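# castusis-captions

Short captions + tags from celebrity and entertainment posts, mostly actors doing sport or gym stuff on their days off. Put together by Efren Maglaya for the Bautista headline tool. Still moving, expect the columns to change.

## What's in it

- roughly 1,000 posts, English only
- one row per post — caption, show or film mentioned, activity tag, source site
- 800 rows in train, rest held out
- no comments, no follower counts, no DMs obviously

Captions are as published. Emoji kept. Typos kept too, dont fix them upstream please, the dedupe script matches on the raw text.
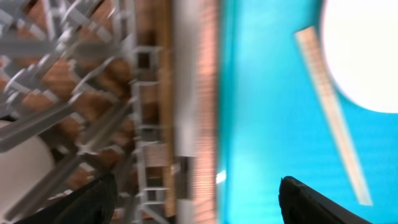

## Sources

Two feeds: Utura (film news, daily) and Gundeo (TV and reality, patchy after July). Gundeo rewrites captions sometimes, so quotes from there can be off by a word. Check `quote_ok` before you print anything as a direct quote.

## Tags

`activity` is hand tagged. Values: volleyball, cricket, cycling, gym, dance, other. "other" is too big, I know. Dance rehearsals for a film go under dance, promo events go under other even if somebody dances at them.

`title` is the film or show as the post names it. Working titles not merged yet — same film can show up twice.

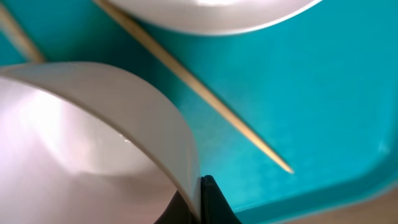

*2 min read*

## Loading

```
python load.py --split train
python load.py --split heldout --drop-reposts
```

Reposts are on by default. Turn them off for anything with counts in it or the big fan pages swamp everyhting.

## Known problems

- dates are local to the feed, no time zone stored
- co-star field empty for most Gundeo rows
- a few captions end mid word, feed cuts them
- stage names and legal names both appear, no alias table

## Use

Fine for headline and tagging work. Not for guessing at anyone's health, relationships or where they live. If a post was deleted at source, open an issue with the row id and it comes out in the next build.

Maintainer: Efren Maglaya

TODO: alias table, split "other"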